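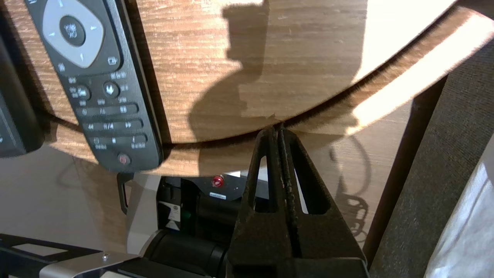 Town population doesn't match between county table and gazetteer entry

Posted in Places & Boundaries, October 24, 2025

contourline
I maintain a short reference page for Tresetti, an incorporated town in Biseo County. The county's published table gives the population as 2,898. The gazetteer entry I pulled through Plotidon gives a figure lower by 800. Both sources cite the same census year, so growth between counts can't explain it. The gazetteer also lists Kakakhel as a separate place directly to the east, with its own population, and the county table has no line for Kakakhel at all.

Things I have checked so far:
The name is spelled the same way in both sources.
Neither entry is marked as an estimate.
The land area in the gazetteer is also smaller, but it gives no date for the boundary.

Which figure should go in the opening sentence of the page, and how do I word it so that the next editor doesn't swap it for the other one? Also, if Kakakhel is part of Tresetti, does it still get an entry of its own?

benchmark_low
Use the bigger one. County data is always more current than whatever a gazetteer has. I had the same thing with a place near me, changed it to the county number and it has stayed that way.

plat_and_parcel
The answer above may land on the right number, but the rule it gives is not reliable. County tables are often compiled by service area (water, fire, school), and those totals can run well past the corporate limits. Before choosing a figure you need to know what area each one covers.

The pattern you describe usually points to annexation. A census count is tied to the boundaries in effect on the reference date. If the town later annexes land, the county may re-add the old block counts inside the new line and publish the sum under the original census year. The people were all counted once, at the same time. Only the line moved. The original tabulation stays as it was, and that is what most gazetteer software imports.

To confirm it:

Look for an annexation ordinance. The town clerk or county recorder will have it, normally with a legal description and a plat. The effective date matters more than the date of the vote — the two can be months apart.

Get the block list. Add up the counts for the blocks inside the annexed tract. If they come to 800, you have your explanation. If they come to something else, the county figure probably covers a different area and you should stop there and ask the county.

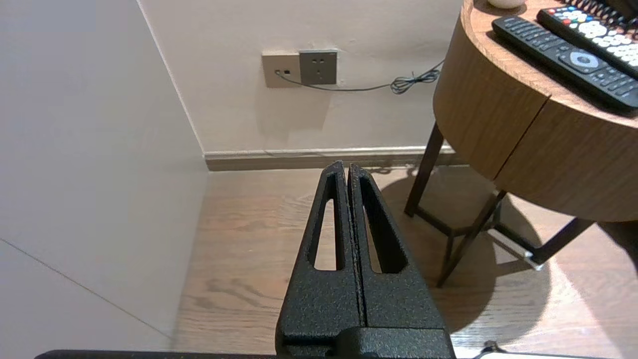 Watch for split blocks. Where the new line runs through the middle of a census block, someone had to assign the residents to one side or the other, either by housing unit or by share of land. A small mismatch of 35 or 55 people is normal in that case and does not mean the explanation is wrong. Put it in a footnote if the ordinance map shows the split.

On wording, state the area along with the number. Something like: "Tresetti is a town in Biseo County. Its population was 2,898 within its present limits," followed by the census year and the county citation. Then give the original tabulated figure in the body, in the section on boundaries, with its own citation. Editors swap figures when only one is visible and the one they found is different. If both are there and labeled, most will leave them alone.

Do not use the present-limits figure in any growth rate. Percent change has to compare like with like, so either use the tabulated figures for both censuses or adjust both to the same boundary. The same goes for density: present population over present land area, or old over old. The land area you noticed in the gazetteer almost certainly belongs with the lower number.

As for Kakakhel, it depends on what it was. If it was a statistical place with no government, it may simply drop out at the next census, or keep a remainder if part of it was left outside the annexed tract. It can still have an entry as a former unincorporated community. Write it in the past tense only for the status, and don't add its population to Tresetti's until you know whether the annexed blocks are the same ones.

contourline
Found the ordinance in the recorder's index, effective in September of the year after the count. Plat is on microfilm, so I have put in a copy request. Kakakhel is named in the legal description, but only "the westerly portion thereof." I'll hold the edit until I have the block list.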